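Home Catalog Storage Ordering Contact

Category: Storage & Sorting / Open Baskets

Hultix Perforated Storage Basket

The Hultix Perforated Storage Basket is an open plastic basket intended for counters, shelves, and supply rooms where small articles are sorted at the beginning or end of the working day. It is supplied by Kimano to schools, offices, and public institutions. The basket is rectangular, with rounded corners and openings in the walls, and is sold without a lid. Several patterns are kept in stock, and the perforations differ from one pattern to another.
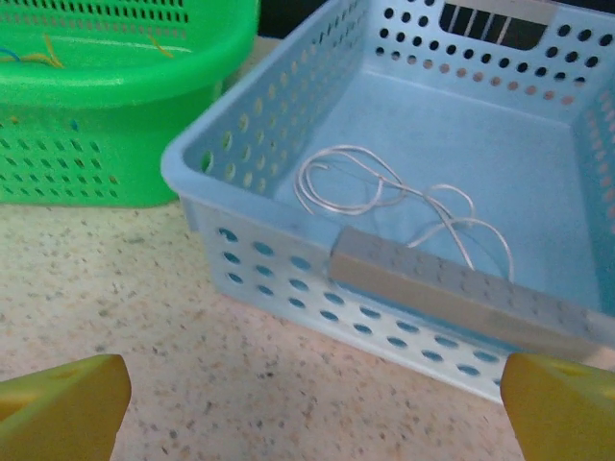 Cables and chargers are among the articles most often stored in the Hultix range. Departments that issue equipment to staff generally keep one basket for items awaiting return to the cabinet and another for items that have been checked. The light blue pattern has round holes in its walls and a cutout handle near the top edge, and its flat floor allows a thin white cable to lie in open loops. Long cables should be coiled before they are put away. Power supplies and other heavy articles should be placed on the floor of the basket first, with lighter articles beside them.

Colors and Selection

Baskets may be ordered in blue, green, or teal. Customers who sort by department or by type of article are advised to assign a color to each use and to post the list where the baskets are kept. Shades vary between production runs, and Kimano does not guarantee an exact match with baskets purchased earlier. Orders for a single room should be placed together where possible.

The baskets are also suitable for craft supplies, yarn, cord, and loose strands. Material of this kind should be separated on a clear surface before it is returned to storage. Tangled strands may catch in the perforations if they are pulled out quickly.

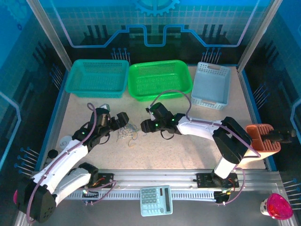 Nirkdale wrote to ask whether the baskets could be ordered with label holders already attached, as its sorting room changes the use of each basket every term. Label holders are not fitted at the factory. Adhesive labels may be applied to any flat part of the outer wall and should be removed before washing.

Care

Wash by hand in warm water with mild soap. Rinse and allow to dry fully before use. Abrasive pads will dull the surface. Do not place the basket on a stove or against a heater.

Ordering

Price: on request
Minimum order: 2 baskets
Stock at last count: 1,460
Stock list revised Friday, February 14, 2025

Orders are accepted from account holders in writing. Mixed colors may be combined to meet the minimum. Unused baskets may be returned in their original packing with a copy of the delivery note.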